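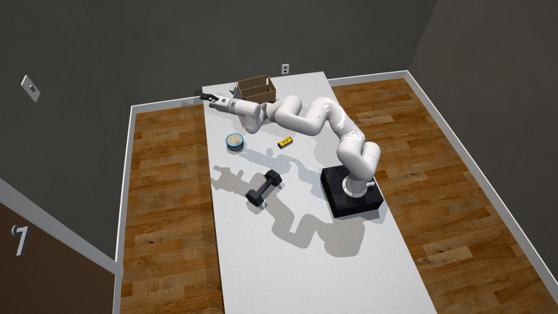 Okay, a few of you asked how the robot thing is going at work, so here goes (a thread, sorry!)

We pack mixed orders at Predbridge. No two boxes the same, all sorts of shapes and weights. Waltness is the arm they brought in for the returns bench in September, and I was pretty grumpy about it.

Returns is the job everybody swapped shifts to get out of. Some 2,000 items a week, and you pick up every single one, look at it, and put it in the right box. My wrists were cooked by the end of most days.

Now the arm does the bulk of the sorting and 2 of us look after it. There were 8 on that bench last year. The others moved to dispatch, nobody lost their job, but I do miss the yakking. It's a lot quieter over there.

What I do now: clear the jams, deal with anything it gives up on, fix the labels. Heavy little things and round things were the worst at first. Jozef Dewulf reckons I talk to it more than I talk to him. Fair call.

Pay went up a bit because we're classed as operators now. Took the union about 60 emails, and Dirk De Haan wrote nearly all of them. Legend.

My gripe is the pace. When you're sorting by hand you slow down after lunch and everyone gets it. The arm doesn't, so the pile at my end doesn't either. We've asked for a proper break in the run at 3 pm and we're still waiting to hear.

Would I go back to the old way? Ask my wrists and it's a no. Ask me at smoko and I'd have to think about it.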